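片づけスタッフ・参加者募集(バッグと小物の整理/リビングルーム作業)

スケモフ(Skemov)生活用品チームでは、9月からの作業に入ってくれる方を探しています。急ぎです。経験不問、短期OK。まず読んで、気になったらメールください。

■どんな仕事か

リビング風の部屋で、物を持ち上げて、置いて、しまう。ひたすらこれです。対象はバッグ、服、クッション、ブランケット、ケーブル類、かごに入れる小物など。ふつうの家にあるふつうの物ばかり。高級品の鑑定とかではないです、たまに問い合わせが来るので先に書いておきます。

一日の流れはだいたいこんな感じ。

・部屋に入る、靴のチェック、持ち場の確認
・担当の物を受け取る(バッグ班、布もの班、小物班のどれか)
・床やテーブルから所定の場所へ移す、また戻す、くりかえし
・休憩
・後半、班を入れかえて同じ作業
・終わったら部屋を元の並びに戻して解散

1回の勤務は4時間。途中休憩が15分あります。週に何回入れるかは相談で。学生さん、主婦・主夫の方、Wワークの方も歓迎です。

■いちばん人手が足りないのはバッグ班

地味に難しいのがバッグです。持ち手がくたっと倒れる、口が開く、中身が片側に寄る。床に置いたバッグの上の縁をつまんで形をくずさずに起こす、これができる人は本当にありがたい。最初はみんな時間かかります。気にしなくて大丈夫。

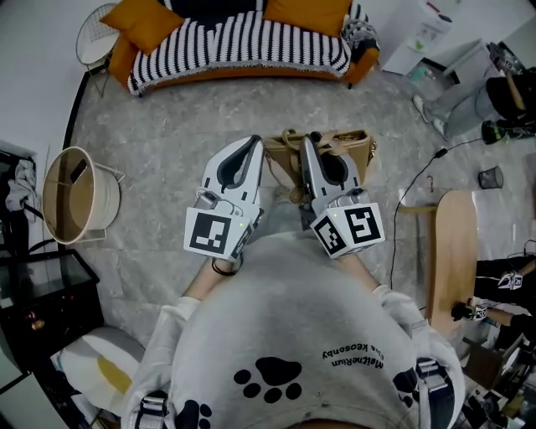

床置きのバッグ、上の縁をつまむところ。バッグ班の作業。

持ち手をつかむのか縁をつかむのかは、その回の指示表に書いてあります。勝手に変えないでください。変えたくなる気持ちはわかるんですが、あとで記録と合わなくなってやり直しになります。うまくいかなかった回は「失敗」と言ってもらえればOK。やり直しの回数で評価が下がることはないです。

布もの班はソファまわり担当。スロー(ソファにかける布)のしわをのばす、クッションを端に寄せる、ブランケットをたたむ・わざとくしゃっと置く、など。わざと散らかす作業もけっこう多いです。きれい好きな人ほど最初とまどうみたいで、前回の参加者にも「散らかすのに罪悪感がある」と言われまました。慣れます。

小物班はかご、ごみ箱、丸テーブルの上など。細かい物が多いので、手元をよく見るのが苦にならない方向き。

■部屋について

同じ部屋で複数人が同時に動きます。なので後ろ向きに下がらない、声をかけてから横切る、この二つだけは必ず。床のケーブルは踏まない、またぐ。自分で動かさないで、邪魔なときはスタッフを呼んでください。

自分の荷物はロッカーへ。部屋の中に私物のバッグを置くと作業用のと混ざります(前に一度、私物の財布入りのままバッグ班の棚に並んでしまって大騒ぎに)。上着も同じくロッカーで。

空調あり。ただ立ったりしゃがんだりが多いので、思ったより暑くなります。飲み物は休憩スペースで、ふたつきのもの。

■服装・持ち物

・動きやすい服。スウェット、Tシャツ、なんでも可。柄や文字入りも可
・肩にベルトをかけて作業する日があるので、肩ひもの細い服やフードの大きいパーカーは避けてください
・スニーカー
・大きい指輪、じゃらじゃらするブレスレットは外す。細いものならそのままで可
・筆記用具、各自で(指示表にチェックをつけます)

■こんな人に来てほしい

くりかえし作業がいやじゃない人。指示どおりにやれる人。わからないときに黙って進めないで聞ける人。床にひざをつく姿勢がつらくない人。片づけの資格を持っている必要はまったくないです。家が散らかっている人も普通に働いてます(わたしもです)。

左利きの方、今回とくに探しています。応募のときにひとこと書いてください。

■条件

・18歳以上、日本語か英語で指示が読める方
・週1回から、最低でも5回は続けて入れる方
・時給は経験と班によって面談で提示。交通費は別途、上限あり
・初回は説明と練習だけ、この回も時給出ます
・作業中の手元や部屋の様子は記録します。面談のときに同意書の説明をするので、読んでから決めてもらって構いません

募集人数は各班あわせて15人くらい。うまった班から締め切ります。バッグ班は最後まであいてると思う。布もの班は人気で、たぶん早いです。

■応募のしかた

件名に「片づけスタッフ応募」と入れて、下の内容をメールで。履歴書は面談のときで大丈夫です。

・名前、連絡のつく時間帯
・希望の班(第二希望まで)
・入れる曜日と時間
・利き手
・立ち仕事や軽作業の経験、あれば。なければ「なし」で

返信は担当のSilvana Meireles(シルヴァナ・メイレレス)から。日本語で大丈夫です。返信が来ないときは迷惑メールを見てください、けっこうな確率で入ってます。それでもなければもう一度送ってもらって。

面談はボルホルム(Bolholm)ビルの受付集合。入口がわかりにくいので、返信につける地図を見てきてくださいい。当日の遅刻・欠席連絡はWagner Magalhães まで、番号は面談確定のメールに書きます。

友だち同士の応募可。ただし同じ班になるとは限りません。

質問だけのメールも歓迎、件名は「質問」でお願いします。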